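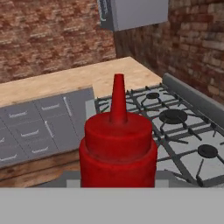 3.2 Reporting of sauces and condiments

Figure 2. Red squeeze bottle with a tapering nozzle, standing upright.

Sauces were the food group most often missing from the first pass of the recall interview. Of the 431 adults who completed the Edis questionnaire, a large share named no sauce or condiment until the interviewer reached the prompted list. Many of the same people then reported one or more at the previous day's main meal. The pattern held for home meals and for meals eaten at work, and it did not differ much by age group.

The items added at this stage were mostly ones that the person eating had put on the food. Cooked sauces that formed part of a dish, such as the gravy in a stew or the tomato base of a pasta dish, were usually described along with the dish and needed no prompt. Ketchup, mustard, mayonnaise, hot sauce, chutney and pickle were the usual late entries. Salad dressing fell between the two. People who had dressed their own salad often left it out, while those who had bought a ready-made salad tended to include it, perhaps because it was printed on the label and they had the label in mind.

We coded each item by the kind of container it was served from: single-serve packet, open jar or bowl with a spoon, pump, pouring bottle, or squeeze bottle (Figure 2). The container was recorded in the words of the respondent first and assigned to a class afterward. Two coders did this separately and settled differences by going back to the recording. Most disagreements were about bottles. Respondents used "bottle" for nearly everything that was not a packet, and unless the interviewer had asked how the sauce came out of it, the class could not always be decided. Those entries were kept in the data as bottle, type unknown, and were left out of the comparison by container.

Amounts were harder to get than names. For packets, respondents could give a count, and the count could be turned into a weight from the package. For jars and bowls they could give spoonfuls, although the size of the spoon was often in doubt. For squeeze bottles there was no natural unit at all. Answers included "a squirt," "a line down the middle," "enough to dip in," and "the usual." Interviewers had been told to follow such answers with a question about the area covered on the plate, using the printed circles in the response booklet. This worked well for sauce in a pool beside the food. It worked poorly for sauce spread over the food, and respondents who had put ketchup on a sandwich often said that they could not answer.

The weighed subsample gives some idea of the size of the error. In this part of the study, 137 respondents ate a set lunch at one of the Lasumetti dining halls, where the sauce containers were weighed before and after each tray was used, and they were interviewed by phone on the following day. They knew that the study was about lunch but were not told which items would be weighed. Reported amounts from packets were close to the weighed amounts. Reported amounts from jars were somewhat high. Reported amounts from squeeze bottles were low more often than high, and the spread was much wider than for either of the other classes. Some respondents who had taken a good deal of sauce reported only a trace, and a few reported using a bottle whose weight had not changed. Pumps were provided at only one of the halls, and there were too few cases to compare.

Several things could lie behind the low reports. The first is that people apply sauce from a bottle more than once in a meal and recall only the first time. The interview recordings give this some support: when asked directly whether they had gone back for more, many respondents raised their first figure. The second is the flow itself. A full bottle and a nearly empty one give different amounts for the same squeeze, and a respondent who thinks in squeezes will carry that difference into the answer. We did not record how full the containers were at the start of each tray, so we cannot test this. The third is that respondents may see sauce as something they should not have much of and so report less – but if this were the main cause, the reports for mayonnaise in jars should have been low as well, and they were not.

The effect on total energy intake was small for most respondents. Ketchup and mustard add little energy at the amounts usually eaten, and even a large relative error does not move the daily total very far. The effect on sodium and added sugar was larger, mainly among people who used sauces at two or more meals. For these nutrients we recommend that the container class be kept in the analysis file so that users of the data can run their own checks. For mayonnaise and oil-based dressings the energy error matters too, and results for persons with high reported use should be read with care.

Some limits should be noted. The dining hall meals were a narrow set, with fries or potatoes on most of the menus, and sauce use was probably higher than in an ordinary week. Household containers also vary more than those in the halls, where all of the squeeze bottles were Schwerdtfeger bottles of the same size with the same nozzle opening. A wider opening, or a cap with a valve, may well give different results. The respondents were all recruited in cities, and those who ate no lunch on weekdays were not eligible for the weighed part.

The container classes may also need work before the form is used elsewhere. In the pilot for India, chutneys and pickles were mostly served from steel bowls or taken straight from the jar, often by someone other than the person eating, and the question "What did you pour or squeeze it from?" drew blank looks. The pilot team replaced it with "How did it get onto your plate?" and reported fewer skipped items. We have since adopted this wording in the main form. The new question takes a little longer to ask, and interviewers need practice in coding the answers, but it picks up sauce served by others, which the earlier version missed.

3.3 Reporting of beverages

Beverages were handled in the same way as sauces, with one open question and one prompted list. Water was excluded from the open question and asked about separately at the end of the interview. The largest container on the prompted list was the 1000 mL carton, and respondents who had drunk from a larger one were asked to name its size.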